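Getting More Out of Your Washing Line (and Less Ironing!)

I've dried nearly everything outdoors since April and I'm a complete convert. Sheets smell wonderful, towels last longer, and the ironing pile has shrunk to almost nothing. A few things I've picked up along the way.

Give everything a proper snap before you peg it. Hold a shirt by the hem, flick it hard twice, then hang it upside down with the pegs at the side seams. Peg marks on the shoulders are a pain to get out, and down by the hem they hardly show.

Spin speed matters more than I ever thought. I used to run everything at 1000, but cotton shirts come out far less crumpled on a slower spin, even if they drip a bit.
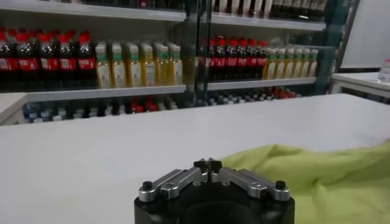

Towels want air on both sides, so leave a gap between them and fold only a hand's width over the line. If they dry stiff, rub the two halves together before they go in the cupboard (oddly satisfying, this) and they soften up nicely.

Jade Kennedy wrote in to ask about jeans. Turn them inside out, pull the pockets right through and hang them by the waistband, and the thick seams will dry at nearly the same speed as the legs.
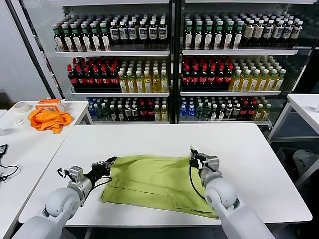 Fold as you take things down! Smooth each piece with your palms while there's still a trace of damp in it, sleeves in first, then up from the hem, and lay the heaviest things at the bottom of the basket. I do mine straight after tea, before the dew comes down, and bring the pegs in too. Mine live in an old biscuit tin by the back door.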